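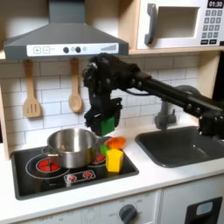
Lunch Waste at Ploltcombe Middle School
By Sekar Liem
Mon 17 February

Our group wanted to find out how much food gets thrown away at lunch and which foods are wasted the most. We picked this topic after the cafeteria changed its menu in August and a lot of students said they liked the old one better.

Method

We put out separate bins for fruit, vegetables, bread and everything else. Students scraped their trays into the bins and we weighed them when lunch ended. We did this for 4 weeks. Milk was left out - it leaks and we had no good way to weigh it. Our adviser, Reginald Ambrose, checked the scale every morning with a bag of sugar.

Results

Vegetables were the heaviest bin in every week. On the worst day it held 2000 grams, mostly cooked carrots. Bread was the lightest. Fruit went up and down a lot. Whole apples came back with one bite taken, but sliced apples were nearly all eaten.

We lost 2 days of data. One was a field trip and on the other the bins were emptied before we got to them.

Discussion

The seventh graders eat last and have the shortest time to sit down, and their bins were heavier than the sixth grade's. We think time matters as well as taste, but we did not test that. Some students also may have eaten more than usual when they saw us standing by the bins.

We asked the kitchen to slice the apples and serve raw carrots with dip twice a week. They have agreed to try the apples first. We would like to weigh the bins again after that.

3 comments | 11 shares
Back to top
Contact: Ploltcombe Middle School science office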